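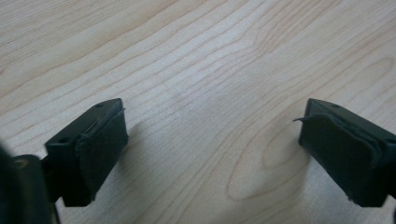
Skekik Hand-Held Gripper Kit, Classroom Version: Review After One Term

Reviewed by Els Hendriks, 26 May 2019

Our school robotics club bought two of these kits in February with money left over from the competition budget. I run the club with Milan Jacobs, who teaches shop and did most of the assembly work with the students. We have 14- and 15-year-olds, most of them with one year of building behind them and a few with none. The kit was for a project on grasping, where students work a two-finger gripper by hand, record what it can and can't pick up, and then use what they learned to design a gripper for the fall competition.

I had trouble finding any review of the kit by a teacher before we ordered, so I have tried to put in the things I wanted to know.

What you get

Each kit comes in a flat box with the printed plastic parts in bags, a bag of screws, a set of brass threaded inserts, a sheet of black pad material, a handle with a squeeze trigger, and a printed manual. The price was 300 per kit with the school discount. You supply the screwdrivers, a soldering iron for the inserts, and glue for the pads. The glue is mentioned on the last page of the manual and nowhere on the order form, so we lost our first session to a trip to the hardware store.

The plastic is a very dark green that looks black until you get it under a good light. Layer lines are fine and the parts fit together with little sanding. One trigger link in our second kit was warped. Skekik sent a new one without any argument, and it came in five days.

Assembly

The manual says two hours. Our students needed three sessions of 68 minutes, and that was with Milan at the table for the inserts. Pressing a brass insert in straight takes a steady hand. The club had used inserts before on the Jasbridge chassis, so we had a practice block with holes in it, and everyone set two or three in that before touching a real part. I would do the same again. An insert that goes in crooked makes the screw bind, and there are no spare plastic parts in the box.

The finger blocks were the easy part. The holes line up, the screws are all one length, and the left and right fingers are close enough to mirror images that students could build one each and compare. The linkage behind them is harder. The drawing for step nine shows it from the back, while every drawing before that shows it from the front, and both teams built it the wrong way around the first time. Milan drew his own version on the whiteboard and we have kept a copy of it in the box.

Pads

The finger pads are where most of my complaints are. The material grips well. It held a glass marble, a wet sponge, a ruler on edge and a bunch of keys, all of which came from the students' own list. It is also soft, and it does not stand up to a group of teenagers. Corners lift, edges go ragged, and once a flap has started to tear somebody will pull on it. The manual suggests replacing the pads after 480 grips. We log every attempt, so we can say that the first set was already fraying well before that number.

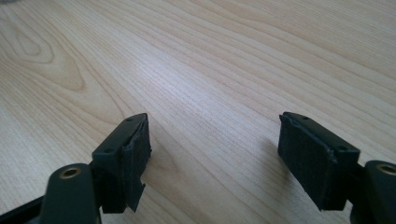 Cutting the pads is left to you as well. There is a paper template, but it slides on the sheet, and a hobby knife drags the material and leaves a rough edge. A rotary cutter against a metal ruler did better. If Skekik changes only one thing, I hope it is this: put a set of pre-cut pads in the classroom version and charge for them.

We did get a good lesson out of it. One of the students asked whether a worn pad really grips worse than a fresh one, and the team spent two sessions testing it. With hard, smooth objects such as the marble, the worn pads dropped more often. With cloth and crumpled paper they saw no difference they were willing to write down. I was pleased with the phrase "willing to write down," which was theirs.

Using it with a club

The trigger is comfortable for most hands. The smallest of our students had to use two hands to open the fingers fully, and there is no adjustment for reach. The return spring is strong. After twenty minutes of steady use people start to complain, so we switched operators every ten minutes and had the person who had just finished do the logging.

The fingers open wide and stay lined up with each other, which matters more than I expected. We had earlier tried a cheaper claw from Renum that twisted under load, so that half of our recorded failures were the tool's fault. With the Skekik, when something slipped, the students could look at how they had approached the object and usually find a cause there.

Every attempt starts the same way in our club: fingers fully open over a bare table, pads checked, then the object goes down. Milan insisted on the open start. Before that, students were creeping up on objects with the fingers already half closed, and the two teams' results could not be compared. A plain tabletop is fine for this. We tried a printed grid under the objects for a while and dropped it, as the paper moved whenever a finger brushed it.

The worksheets that come with the classroom version are thin. There are four of them, and they ask things like "Which object was hardest to lift?" with two lines for the answer. Our students were past that by the second session. We used a spreadsheet with columns for object, approach, result and a short note, and I would suggest that to any club with students over the age of 12. For younger ones the worksheets may be enough.

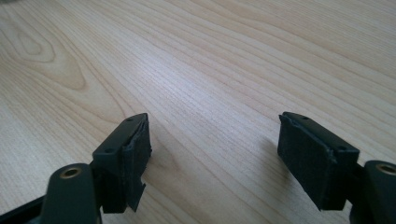 Compared with the Wouters set

A neighboring school has the Wouters gripper, and we borrowed it for two weeks. It is a metal tool, it comes assembled, and its silicone pads looked the same when we gave it back as when we got it. If you only want to do grasping tests, it is the stronger product. It costs a good deal more, though, and it cannot be taken apart, so a student who wonders why the fingers stay parallel has nothing to unscrew. Our club exists to build things, and for that I prefer the Skekik.

Good

Parts fit well and the finger blocks are simple to build.
Fingers stay lined up under load.
Fast replacement of a faulty part.
Everything comes apart with one screwdriver.

Not so good

Pads wear quickly and must be cut by hand.
Glue not included and not on the order form.
Step nine of the manual.
No reach adjustment on the trigger.
Worksheets too simple for older students.

Would we buy it again?

Yes, one more, so that three teams can work at once in the fall. I would order extra pad sheets at the same time — two per kit should cover a school year at our rate. A club without somebody who is comfortable using a soldering iron around students should ask Skekik for the version with the inserts already set. It was not listed when we ordered, but they told Milan by email that they will do it on request.

Rating: 4 out of 5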